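Bedside manners: inside the Clakness robotics club
September 23, 2022

Igor Vrabec has been talking for five minutes before I manage to get my recorder out, and by then he has already covered motor controllers, the price of cable ties and why teenagers are better than adults at finding things that have fallen behind furniture.

"They look where things really end up," he says. "An adult looks where things ought to be."

Falling behind furniture is this year's whole subject at the Clakness Robotics Club. Igor runs the senior group, which has 20 members between the ages of 14 and 18, and since April they have been working towards the Skanotbridge Household Challenge, a competition for school-age teams where the arena is a furnished bedroom. Robots have to tidy, fetch and find. There are no coloured lines on the floor to follow and no neat stack of foam cubes at the end.

I ask him what made him choose it over the usual leagues, and he practically bounces in his chair.

"Because it's a bedroom! Everybody in the club has one. You don't have to explain the problem to anyone. You say, your grandmother has dropped her glasses beside the bed and she can't bend down, now go and get them. And straight away they've all got an opinion."

The robot is called Faken. (The name came out of a vote that Igor says he lost.) It's a single arm on a wheeled base, with a two-fingered gripper and a small camera mounted just behind it, and the students have rebuilt nearly every bit of it at least once. The fingers are the part they are proudest of. The first set were solid and much too heavy for the wrist motor, so the arm sagged whenever it reached forward. One of the Year 10s cut openings through them and the problem went away in an afternoon.

"I'd been reading motor catalogues for a week," Igor says. "She just took the middle out. I was so pleased I rang my brother."

The team practises in a real bedroom, borrowed from a guest house whose owner has been very patient with them. I had imagined the hard part would be picking things up. Igor shakes his head and pulls his laptop across the table to show me what Faken sees when it goes in low next to the furniture. 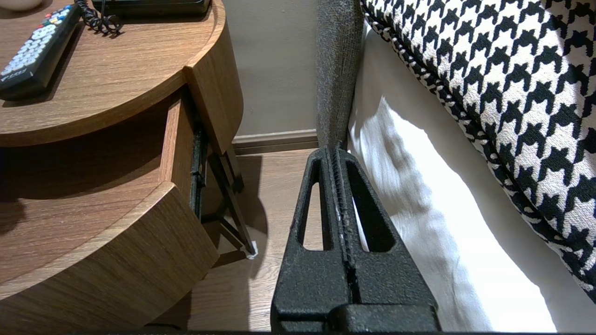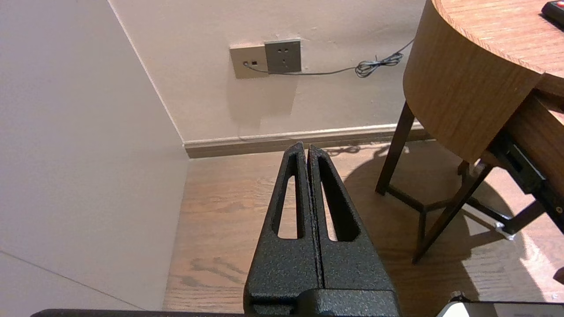 Faken's own view, fingers closed, down near the floor.

"So look at it from there," he says. "You and I walk into that room and we know what everything is. Faken gets wood grain on the furniture, wood grain on the floor, then a big patch of shadow. Where does one stop and the next one start? The software group spent a whole month on that one question, and they loved it."

The furniture is round, too, and round things caused a proper argument. The first version of the mapping code had been written by students who tested it on cardboard boxes, and it assumed that anything you could put a lamp on had corners. Faken would trace a bit of the curve, decide it had found a very short straight side, and then go hunting for the next one. Igor does an impression of this with his forearm which I wish I could print.

"We had two camps. One lot wanted to teach it circles. The other lot said no, no, forget shapes, just teach it to keep its distance from whatever's there. They went at it for three meetings. I bought a lot of biscuits."

Keeping its distance won, mostly. The arm now works out a clear path in from the front, closes its fingers so it's as narrow as it can be, and only opens them again once it's past anything it might catch on. Legs are still a nuisance. Thin dark legs in dark shadow are a bigger nuisance, and the students have a running tally of how often the robot has tapped one.

I ask what the tally is up to and he laughs and says he'd have to check with the kids.

What about cables? There seems to be one wherever you look in a bedroom. He groans.

"Cables are the next job. The rules say you lose 30 points if you pull one out of the wall, and fair enough too, because imagine that's your nan's phone. At the moment we just stay well clear. But sooner or later somebody's going to put the glasses right in among the cord, I know they are, because it's what I'd do if I was a judge."

The thing that strikes me, listening to him, is how much of the work has little to do with building. Each student keeps a logbook and writes down what they expected before every run. Igor picked up the habit in his years at Atallah, the packaging firm where he looked after the sorting line, and he is strict about it. The guess goes in first, in pen.

"I had a boy who wrote 'it will work' 6 times in a row," he says. "Then on the next one he wrote, 'it will turn too late because the wheel slips on this floor.' And it did turn too late! He was over the moon. His robot failed and he was running around showing everyone the page."

The competition itself is still a fair way off, and the club has plenty to get through first. A run is scored out of 100, with marks for the search, the pick-up and bringing the object back to the judge's hand. That last bit has barely been looked at. There's also a new intake to bring up to speed, most of whom have never held a soldering iron, and Igor wants every one of them to have driven Faken by hand before they write a line of code for it.

"You drive it yourself and you find out how little you can see," he says. "You get in close beside the bed and you think, hang on, where's my left finger? Then you've got some sympathy for the robot. After that you write better code."

Does he think they can win?

"Oh, I'd love to win. Don't print that I don't care, I care heaps. But there's a team that went last year who can already do stairs - stairs! - and I just want to go and see how they did it."

He closes the laptop, then opens it again, because he's remembered a video of the time Faken brought back somebody's sock.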